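OK so the Trasesau kit showed up Thursday and I've had a few evenings with it. Thread for anybody thinking about buying one.

What it is: a hand-held gripper you squeeze yourself, plus a camera mount, plus an app that turns your recordings into training data for a robot arm. You do the chore, the arm learns the chore. That's the pitch anyway!

Price first because I know you're going to ask. I paid $732 for the starter kit. Shipping was another $97, which stung. The bundle with the small arm is $2,132 and no, I did not get that one (yet) (don't tell my sister).

Putting it together took me one evening and two cups of coffee. The printed guide is tiny and step 2 has the fingers drawn backwards. Gaetano Greco posted a corrected version on the Zisel forum and it saved me, go find it before you touch a screw.

The good stuff: the squeeze feels great. Light, smooth, no weird slop in the trigger. My hand got tired way later than I expected, and I've got small hands.

Also the app (it's called Cirillo, separate login, ugh) sorts your takes by itself and throws out the ones where tracking dropped. I was ready to hate it and I kind of love it?

The less good stuff: the cable. It's stiff and it always wants to be exactly where your wrist is. I ended up running it up my sleeve like a kid with mittens on a string.

And support is slow. I wrote to them about a login problem and got a very nice answer from Manuela Negri, but it took most of a week.

@ Fatima Adams asked if it's OK for a regular home and not a lab. I think so! I've only used it in my kitchen and dining room. You need decent light and a little patience with your family, who will want to eat dinner at the table you're recording on.

Would I buy it again? Yeah, if you already have an arm or a friend with one. If you just want to mess around, wait for a sale, they had one last December.

Table setting is the chore I picked to start with, and wow do you learn how many tiny decisions go into it. Plates are the hard part for me. I'm using a big glossy white one that sits half on a striped placemat and half on the bare wood, so the rim is at a different spot over each surface and I have to think about where the black fingers come in. Next up is forks, wish me luck.
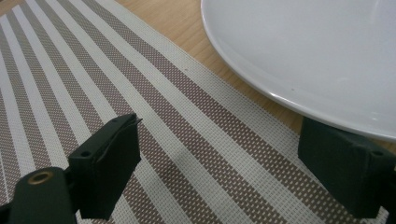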